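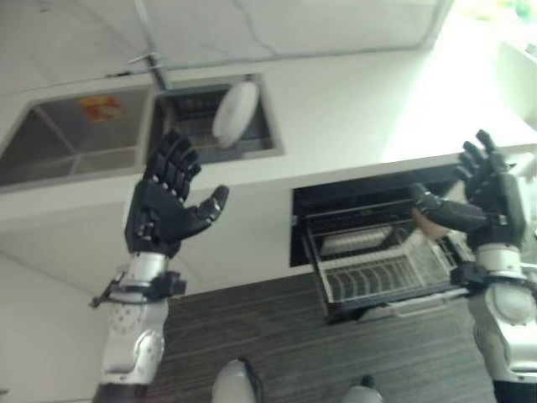

Where should a dishwasher go in a kitchen?

Next to the sink, on the side where the dirty dishes already pile up, with enough clear floor in front for a person to stand while the machine is open.

Chapter 5
The Wash Zone

Every kitchen has a place where things get clean. In a large restaurant it may be a separate room. In a small apartment it may be one basin and a dish rack. In this book we call it the wash zone, and we treat it as one unit even when its parts were bought at different times and put in by different people.

The wash zone has four parts: the sink, the dishwasher (if there is one), the counter on either side, and the cabinet or shelf where clean dishes are put away. Chapter 4 dealt with the cooking zone, where heat and ventilation decide most of the layout. In the wash zone the layout is decided by water lines, drains, and the path a plate takes from the table to the shelf.

After reading this chapter you should be able to:

Describe the path of a dish through a home kitchen.
Compare single-basin and double-basin sinks.
Explain how a drawer dishwasher differs from one with a drop-down door.
Measure a wash zone and note where people will get in each other's way.
Write a short recommendation for a household, based on how it washes dishes.

Words to know: basin, landing space, supply line, drain line, air gap, drawer dishwasher, drop-down door, rack, scraping, put-away distance.

5.1 The path of a plate

Follow one dinner plate. It leaves the table with food on it. Someone carries it to the counter and sets it down. The scraps go into the trash or the compost. The plate may be rinsed, or it may wait in a basin until the rest of the table has been cleared. Then it goes into the dishwasher or gets washed by hand. Once clean and dry, it goes back to its shelf.

Each stop on that path needs a surface. The spot where a dirty plate is first set down is called landing space. Many older kitchens have plenty of counter and very little landing space, since the counter is already holding a toaster, a bread box, and the mail. When there is no landing space, dirty dishes go straight into the sink, and the sink can't be used for anything else until they come out again.

In a double sink like the one in the opening photo, the smaller basin often becomes the waiting place. A single plate can stand on its edge there while the larger basin stays open for filling a pot or washing vegetables. A sink with one wide basin gives more room for roasting pans and cookie sheets, but it has no second place to put anything.

The last part of the path is the one students most often forget to draw. Put-away distance is the number of steps from the dishwasher or dish rack to the shelf. It matters because unloading is done in many short trips. A shelf directly above the machine can be filled without walking at all. A shelf across the room means a trip for every handful of bowls.

5.2 Two kinds of dishwasher

The common home dishwasher has a door hinged at the bottom. The door drops forward until it is level with the floor, and the racks roll out over it. It holds a large load. Its drawback is the door itself, which takes up floor in front of the cabinet and stays at shin height the whole time it is open.

A drawer dishwasher pulls straight out, the way a file drawer does. The dishes are loaded from above. Some are sold as a single drawer, and others as two drawers stacked in one cabinet, which can be run separately. A drawer holds less than a full-size machine. Tall items need checking before purchase, because the depth of the drawer sets a limit on the largest plate that will fit.

The higher drawer sits just below the counter, so loading it takes little bending. This makes it a good choice for people with back trouble and for wheelchair users, who can pull up beside it. The lower drawer of a stacked pair has no such advantage, and households that own one tend to leave it for party dishes.

Both kinds need a hot water supply line, a drain line, and an electrical outlet. Short lines are easier to reach when something leaks. For that reason the plumbing in the sink cabinet is normally shared, and the machine is set beside it.

5.3 A case: the Griltska apartments

Griltska is a housing block of 84 apartments, all with the same kitchen plan. The original wash zone had a single basin at the end of the counter, hard against the wall, and no dishwasher. When the kitchens were redone, the owners compared two layouts drawn up by the design office Tokgöz.

In the first layout the sink stayed in the corner and a drop-down machine was placed beside it. With the door open, a person standing at the sink had to step back or stand to one side. In the second, a double sink was moved toward the middle of the counter and a drawer machine went to its right. A person could stand at the basins, turn slightly, and load the drawer without taking a step.

The second layout cost $187 more per kitchen, mostly for moving the drain. The owners chose it. They kept the first layout for the ground-floor laundry kitchen, where the plumbing could not be moved and where large trays are washed after shared meals. We return to the Griltska plans in Chapter 9, when we look at storage.

5.4 Before you begin

You will need a tape measure, graph paper, a pencil, and permission to use a kitchen for one evening. Draw the counter from above. Mark the basins, the dishwasher, the trash, and the shelf for plates. Then open the dishwasher fully and draw it again in its open position, using a dotted line.

Watch one meal being cleared. Mark each place where a dish is set down, even for a moment. Write down who was standing where when the machine was open. Don't offer advice while you are watching, and don't help until the drawing is finished.

Keep the drawing. You will add the water supply to it in Section 5.6 and the lighting in Chapter 7.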